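Notebook, Fokau handset port
14 November 2021
Entry by Rosemarie Harms. Margin notes from Nikola Begović marked NB.

Carried over from last entry

Flomiro boots to the shell on the Fokau. Touch works, modem enumerates, audio routes to the earpiece only. Two faults left open: the panel comes back blank after suspend, and the userdata partition goes read-only under load. I worked on the panel first and most of what follows is about that.

Build is the current Flomiro branch with our device tree on top, no local changes outside the device directory except the regulator patch from September. Compiler unchanged. Handset A is the one with the serial lead soldered to the test pads. Handset B is stock apart from the unlocked bootloader and is kept for comparison. Do not flash B without asking.

Panel blank after resume

Symptom: press power, backlight comes on, digitiser reports touches, nothing drawn. A screenshot pulled over USB at the same moment is correct, so the compositor is doing its job and the fault is between the display controller and the glass.

First suspicion was reset timing. The vendor tree holds the panel in reset for 2 ms before sending the init table. Ours did the same, copied straight across. Put a logic analyser on the reset line and the line does drop and rise as expected. Width agrees with the tree. So the number is fine, at least as measured on A.

Second suspicion was the order of the supplies. The panel wants the I/O rail up before the analogue rail. On cold boot the bootloader brings both up and the kernel inherits them, which means our ordering is never exercised until the first resume. On resume the kernel was raising them together. Split them in the driver, analogue rail second, with a delay between. Result: picture comes back on most resumes. Before the change it came back on none.

Tried the delay at 7 ms, then at nothing, then back. With nothing it fails every time. With 7 ms the failures are occasional and I could not find a pattern by temperature, charge level or length of sleep. Increasing it further made no difference that I could see, so whatever remains is something else and there is no point padding the delay.

NB: check whether the failures line up with the charger being attached. The Ketance charger chip shares the bus with the analogue regulator and it is chatty when it renegotiates.

Checked. They do. With the charger unplugged I could not get a blank panel all afternoon. With it plugged in, the regulator write is sometimes refused with a bus error, the error is logged at debug level and then dropped, and the driver carries on as though the rail were up. So the write was never retried and we never saw it.

Two things to fix, then. The regulator driver should return the error. The panel driver should act on it. I have done the first. For the second I put in a plain retry, which Nikola doesn't like and I don't either, but it holds. Ran the suspend loop for 300 cycles with the charger attached and the panel came back on each one. Log saved under the usual directory, filename ends in "retry".

NB: a retry hides the arbitration problem. The vendor kernel takes a lock around the charger poll. Look at what Ketance did before this goes upstream.

Agreed. The vendor source for the charger is one file of several thousand lines with most of it compiled out. The lock is in there, named after something unrelated. It is taken in the poll and in the regulator write, and released in a work queue, so the ordering is not obvious on a read-through. I have printed the relevant pages and left them in the tray.

Side observation on brightness

While on the panel: minimum brightness setting produces a visible flicker on A and not on B. B runs the vendor image, so this is likely the PWM period. The tree for the Won tablet uses the same backlight driver chip with a longer period. I copied the Won value across as a test and the flicker moved further down the range but did not go. Left it at the Fokau value for now. Low priority. If someone wants it, the node is near the bottom of the display include file and has a comment on it.

Userdata going read-only

Reproduced on A by installing a large package set while the camera service was indexing. Kernel reports a timeout on the storage controller, the controller resets, the file system sees an aborted journal and remounts read-only. After a reboot the check passes and everything is present.

Bus speed was the obvious candidate. Dropped the controller out of its fastest mode in the tree. The fault has not recurred since, but I have only run the same install a handful of times and would not call that fixed. Throughput is noticeably lower. App launch feels the same.

Compared our tuning values against the ones B reports in its boot log. They differ. Ours came from the reference board, not the Fokau, and I think they were only ever placeholders. The vendor values are stored in a calibration block that the bootloader passes along in the command line under a name we were ignoring. Parsing it is easy enough. Whether the block is per-unit or per-batch I don't know. A and B have different contents, which suggests per-unit, but it is a sample of a pair.

NB: if it is per-unit we must not ship a default. Fail to the slow mode when the block is missing.

Done in the patch. If the block is absent or the checksum is wrong the controller stays in the slow mode and logs one warning line.

Note for anyone flashing from the older recovery: it truncates the command line, so the block will always be missing and you will always get the warning. Update the recovery first.

Audio, not started properly

Loudspeaker still silent. The amplifier answers on the bus and reports no fault. Mixer paths file is from the Won, which has a stereo pair, and the Fokau has a single speaker wired to the right channel. I changed one line to route right and got a click on stream start, which is more than before. No further work today. The click is loud, so turn the volume down before trying it with the handset near your ear.

Bluetooth audio works. Headphones through the socket work but the jack detection is inverted, so the system believes headphones are in when they are out. That explains at least one of the complaints on the tracker about notification sounds. It is a polarity flag. Patch is written, not tested on B for the reason given above.

Battery gauge

Gauge reads full until it abruptly doesn't. The capacity table in the tree was for the other cell supplier. Rebuilt it from a discharge run at constant load on A: backlight fixed, radios off, logging to the host. Shut-off under that load came earlier than the label on the pack would suggest, but the pack is old and has 800 charge cycles recorded in the gauge, so I would not read much into the absolute figure. The shape of the curve is what the table needs and the shape is sensible.

Anyone with a newer pack is welcome to repeat the run. Script is in tools, called discharge, takes the log path as its only argument. It disables the low battery shutdown while it runs and does put it back, but only if it exits cleanly. If you kill it from the terminal you need to restore the setting by hand.

Housekeeping

The serial lead on A is fragile at the ground pad. I put a dab of hot glue on it. Please lift the handset by the body and not by the lead.

Build machine ran out of disk during the second image. Cleared the old Won output directories. The Won sources are untouched and a rebuild will recreate them.

Signing keys: the test keys are still in use for all images. Nothing built from this tree should go to anyone outside the group until that changes. Nikola has the release key procedure and will write it up in the wiki when the layout there is settled.

Tracker cleaned up. Closed the duplicates for the blank panel and pointed them to one item. Left the item open pending the lock.

Patches in the queue, in apply order

regulator: return bus error on failed enable
panel: raise I/O rail before analogue rail, delay between
panel: retry on failed enable (temporary, to be dropped)
storage: read calibration block, fall back to slow mode
audio: invert jack detect polarity
battery: new capacity table

The third depends on the first. The others are independent and can be taken separately. Nikola has reviewed the first two and asked for a better commit message on the second, which I have rewritten to say which rail is which by schematic name.

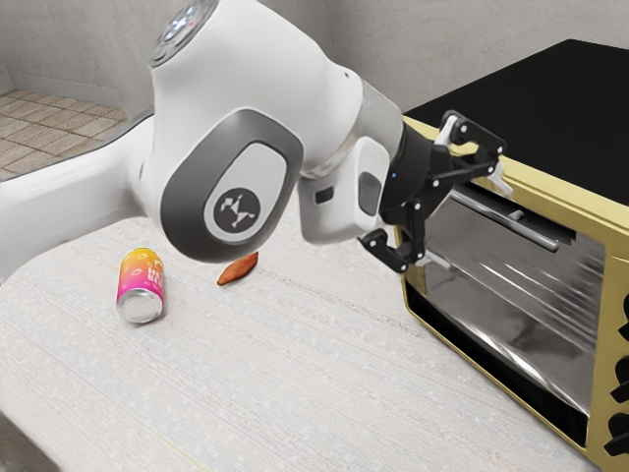
Next session

Replace the retry with a shared lock between charger poll and regulator write. Start from the Ketance pages in the tray.
Repeat the suspend loop on A with the lock in and the retry out, charger attached.
Storage soak overnight with calibrated values at full bus speed. Keep the serial log.
Mixer paths for the single speaker. Ask on the Flomiro list whether anyone has the amplifier's register sheet.
Ask Nikola about flashing B for the jack detect patch.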